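Friday, Prarncombe bench notes

Cup stacking in sim, second batch. Target for this task is 98 good episodes. We had 34 kept from the first batch, and I added 40 this morning before the scene server needed a restart. Same pair as before, teal cup into green cup, start positions shuffled by the Plornance script. Other objects stay on the table as distractors.

Slowed the descent on the last part of the approach. In the first batch too many drops came from coming down fast and catching the rim of the lower cup. 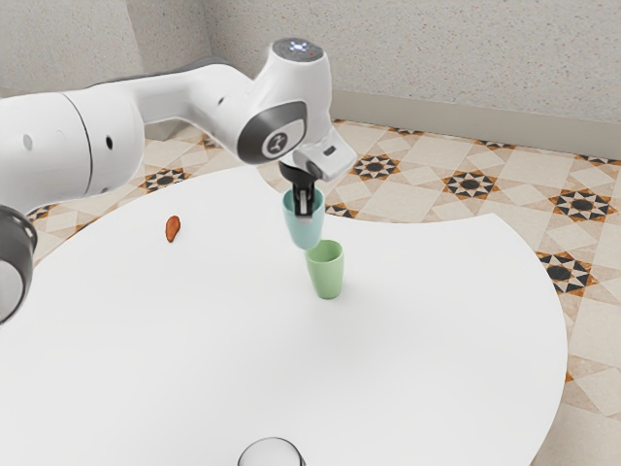
Release height still varies a lot between operators. I let go low, others let go early and let the cup fall in. Both count as success under the Dredotetti check, so I kept both, but tagged the early ones in case we want to split them out later.

The policy trained on the first batch alone got 60 percent on the held-out starts. Most misses were sideways – the arm lines up with the near edge of the cup and never corrects. Need more episodes with a bad first approach and a recovery.

To do: finish the remaining 24, rerun the Phan export with the new tags, check that the wrist view is saved at the same rate as the main one.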